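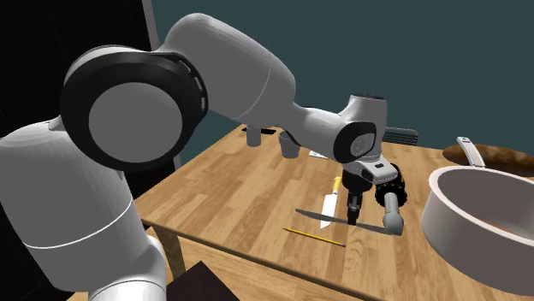 Water Use in the Dish Room at Xavier Hall
Final report, Environmental Studies project

1. Background
Xavier Hall serves breakfast, lunch and dinner on weekdays. Pots and trays are rinsed by hand before they go into the dishwasher. Our group wanted to know how much water the hand rinse uses and whether a different spray nozzle would lower it.

2. Method
We clamped a Bonov flow meter to the cold supply line and read it before and after each lunch shift. The meter stayed in place for 9 shifts with the old nozzle and 9 with a low-flow nozzle from Greditz. The kitchen staff worked as usual. One Wednesday reading was thrown out after the line was shut off for a repair, and we repeated that shift the next week.

3. Results
Old nozzle, average per shift: 735 liters
Low-flow nozzle, average per shift: 583 liters
Difference: 152 liters

Staff said the new nozzle was fine for plates but slow on baking trays with dried cheese or egg. Two of them went back to soaking trays in the sink. The soaking water came from a different line and is not in our numbers, so the real saving is probably smaller than the table shows.

4. Limits
We measured lunch only. The Grivelgate campus cafe has the same sink setup, but we did not get permission in time to test there. Menus also changed between the two periods.

5. Next steps
Put a second meter on the sink line and repeat the test in March.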